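How to sort a box room in one weekend (without buying half a shop first)

Quick version of how I do this, as I keep getting asked and keep typing it out again. Works for a box room, a landing cupboard, the end of a garage. You need two days, bin bags, a marker pen, masking tape, and a table. Table matters more than you'd think. More on that in a mo.

Before you start

Measure the room. Write it on a bit of tape and stick it inside the door, at eye level. Mine says 2,000 mm by 1,150 mm for the floor, so not big – a corridor with ambitions really. Door opens inwards, which eats a chunk of it. If yours does too, mark the swing on the floor with tape and don't plan anything in there.

Don't buy storage yet. I did this the first time, came home from Foswood with a car full of lidded crates and not one of them went under the shelf. Eighteen mm too tall. Back they went.

Check the bulb works. Open a window if there is one. Charge your phone, you'll want it for photos of cables before you unplug anything.

Step 1. Everything out

Everything. Not the front half. Pile it in the next room or the hall, big things against the wall, small things nearest you. Takes about an hour if you don't stop to read old letters. Don't stop to read old letters.

Hoover the empty room. Wipe the skirting. Look for damp in the corners, especially behind where the suitcases were, and if you find it then stop here and deal with that first. No point putting clean boxes against a wet wall.

Step 2. Set up the table

Long and narrow is best. A pasting table will do for clothes and paper but it will fold up on you if you load it with books, so use the kitchen one for anything heavy. Put it where you can get down both long sides.

Two boxes at the far end. One for keep, one for going. Different colours so you don't have to think about it by the time it gets to four in the afternoon and your brain's gone. Open tops, no lids, lids just slow you down.

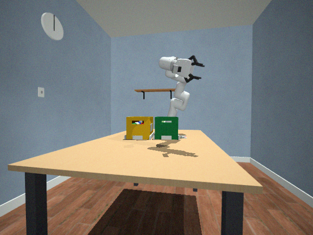 Work from the near end towards the boxes. Armful of stuff down, pick up one thing, decide, move on. If you can't decide in ten seconds it goes on the floor behind you and gets looked at tomorrow. You're allowed one floor pile. One.

Rubbish goes straight in a bag, never in a box. Tie the bag when it's three quarters full and take it out there and then. Full bags left in the hall have a way of getting opened again.

Empty the keep box as soon as it's full, into rough groups on the bed or along the landing. Rough is fine:

Paper
Clothes and bedding
Tools and paint
Cables and chargers
Christmas
Sentimental (keep this one small, be strict)

Step 3. Paper

Its own step because it's the one that sinks people. Don't sort paper properly on day one. Put it all in one bag or drawer and do it sat down in the evening.

Things like passports, wills, birth certificates, house stuff – plastic wallet, labelled, same place forever. Tax papers and anything official, look up how long you need to hold on to them before shredding, it varies and I'm not going to guess for you. Manuals for things you no longer own can go. So can manuals for most things you do own, they're nearly all online now.

I shredded something like a carrier bag an evening for a week. Dull but it got done. Put the radio on.

Step 4. Cables

Get them all out and lay them flat. Match each one to a thing in the house. If it doesn't match anything, it goes. Yes, even that one.

Coil what's left loosely, no tight wrapping round the plug, and put a bit of masking tape on each end folded over like a flag. Write what its for on the flag. "Printer", "old speaker", "camera". Future you will be very greatful.

Step 5. Clear the table before you go on

Easy to skip. Don't. You want the wood clear in front of the boxes and bits at the far end before anything for the shelves goes down on it, otherwise the sorted stuff gets mixed in with the leftovers and you're back at step 2. Wipe it over, check for staples and drawing pins, put a sheet down if you're worried about scratches. Then have your tea.
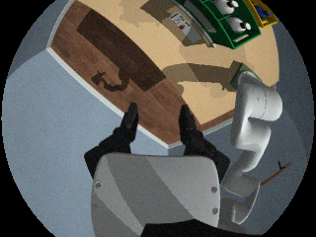 Step 6. Shelves

Now you can buy things. You know what you're keeping, you know the room.

I went for a Plodberg shelf unit, the 1,000 mm wide one, and it sits across the short end with enough room left over to get a mop down the side. Got it in March and it's still straight. Whatever you get, fix it to the wall. The bracket comes in the little bag with the allen key, don't chuck it. Check for pipes and wires before you drill and if it's a plasterboard wall use the proper fixings for plasterboard, not whatever's in the tin.

Heavy on the bottom, light on top. Things you use weekly between hip and shoulder. Christmas right at the top. Paint on the floor, lids hammered down, well away from any heater.

Leave one shelf empty. You will fill it. Everybody does, but at least you've got a few months.

Step 7. Labels

Masking tape and marker. Don't bother with a label maker unless you already own one. Label the front and one side of every box, big letters, plain words. "Bedding, double" is good. "Misc" is banned.

Step 8. Get rid

Charity stuff goes in the car the same night, not by the front door. Zerkavside tip for the broken bits and old paint tins, check the opening times and whether you need to book as it caught me out. The Zakaria shop on the parade takes bedding and curtains if they're clean, ring first as they get full up.

Then tomorrow's floor pile. Ten seconds each again, same rule. Whatever's left in your hand at the end of it gets a shelf or gets in the car.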